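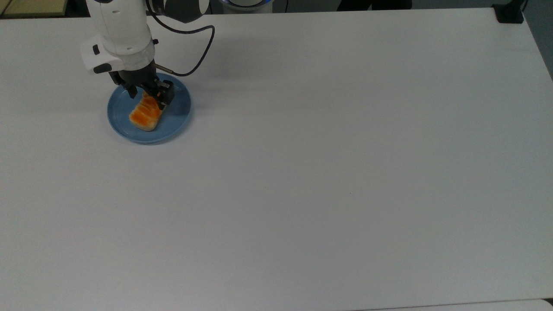 Radomír Koubek asked that the brake fluid be listed as a separate item on this sheet, as it had been missed at the previous inspection of the Fastholm saloon.

Pre-storage inspection, vehicle 239
Odometer on arrival: 1563 miles since engine rebuild

Brake fluid: renewed. Satisfactory.
Brake hoses, front: light cracking at the nearside union. Replace before road use.
Tyres: date codes legible. Spare is 15 inch, correct size.
Fuel lines: no leaks found.
Battery: disconnected. Terminals greased.
Handbrake: travel excessive. Adjust and re-test.

Re-inspection due in October.
Inspector: Filipa Cordeiro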